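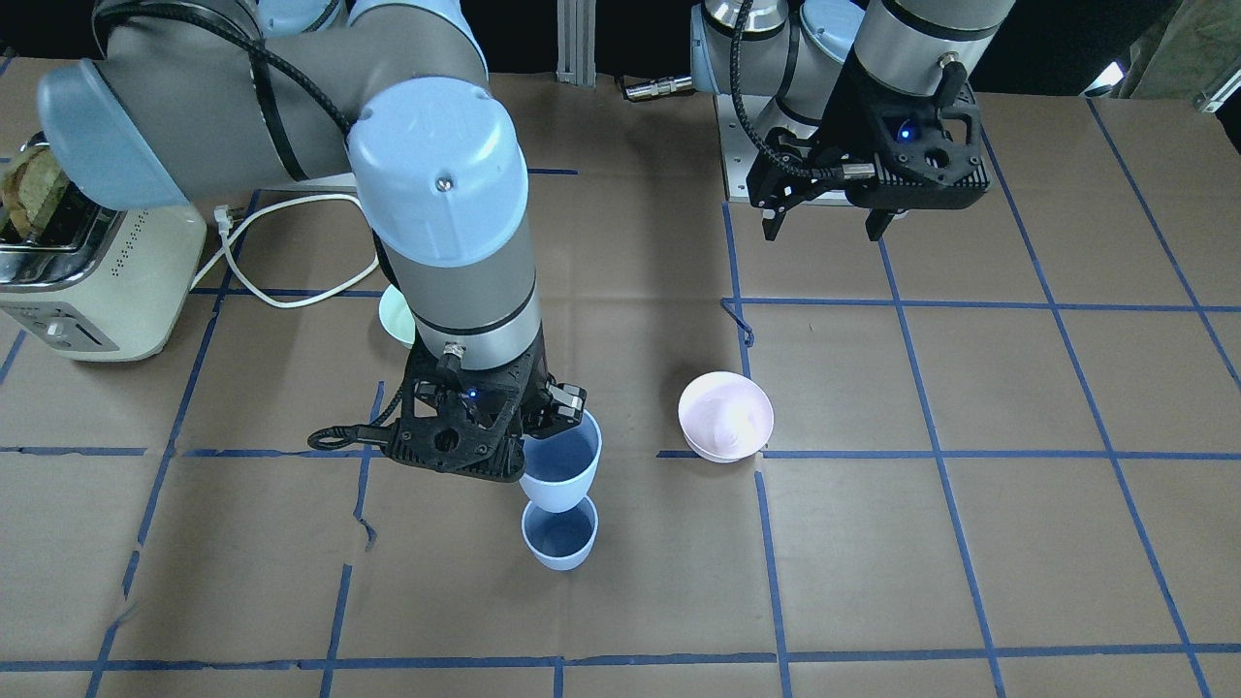 Karim Badawi

Project report, second submission, 2 Nov 2020

Comparing two finger settings and two controllers on a two-arm table setup

What I set out to do

The title changed since July. Was going to be three grippers, but the third never came from Garel so it is now one type of gripper, two finger settings (wide start and narrow start) and two ways of driving the arms. Controller A is the one that came with the arms. Controller B is the Clirnulico one, which the Nwankwo group used last year and which I had to patch before it would talk to both arms at once. The question is simple: which combination stacks cups and moves light things about with the fewest drops.

Setup

Brown paper on the table, blue tape grid over it. The grid is for me, not for the robot – I write down the cell where a cup starts and the cell where it ends up. Tape was laid by hand so the lines wander a bit, and I didn't correct for that. If you repeat this, use a long ruler.

Objects are plastic cups, bowls, and a toaster as an obstacle. The toaster stays at the side of the right arm and it matters more than I expected, see below. Power cord was left out on the paper on purpose in the second half, the supervisor at Plarnstead asked for some clutter.

Method

253 trials in total. First 100 with controller A, the rest with B. I know that is not balanced, I ran out of bookings and B needed more reruns after the patch. Each trial had a limit of 30 seconds. Counted as a pass if the cup was in the other cup and the lower one was still standing. Dropped, knocked over or timed out all count as a fail, reasons noted seperately.

Grip is on the rim, one finger inside the cup and one outside. Tried gripping round the body early on and gave up, the cup squashes and then springs out.

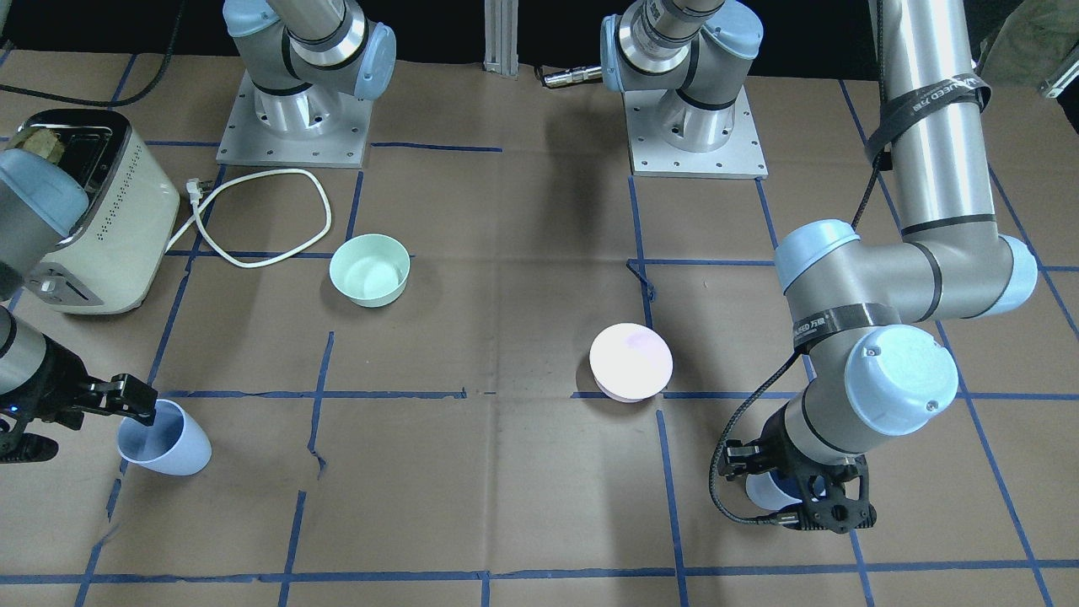

Cups lying on their side were the hardest start by a long way. Gripper has to come in low and the elbow of the right arm ends up very close to the toaster. Controller A just stops when it thinks it is too near and sits there till the time runs out. B slows down and goes round, mostly. It touched the toaster in 8 trials, no damage, but I marked those as fails to be fair to A.

Finger settings

Wide start is better for the rim grip. Narrow start means the tips land on the rim and push the cup over before they close. Only place narrow won was next to the bowls, where wide fingers hit the bowl edge. Would like to switch between them mid task, A can't do it without a restart. B can but I didnt have time to test it properly.

Both arms together

Weakest part of the report. Left arm was meant to hold one thing while the right one worked. With A the two arms drift out of step after a few moves, and you can hear it before you see it. With B they stay together but the whole thing is slow. Cables are also a problem – the one at the left wrist pulls when the arm reaches across the middle, so I kept left arm jobs on its own side.

Still to do

Put the fail reasons in a proper table. Rerun the narrow setting on B with the toaster moved back one row. Ask Garel again about the third gripper. Calibration files are in the shared folder under Plarnstead, use the newer one, the older one has the left arm offset wrong.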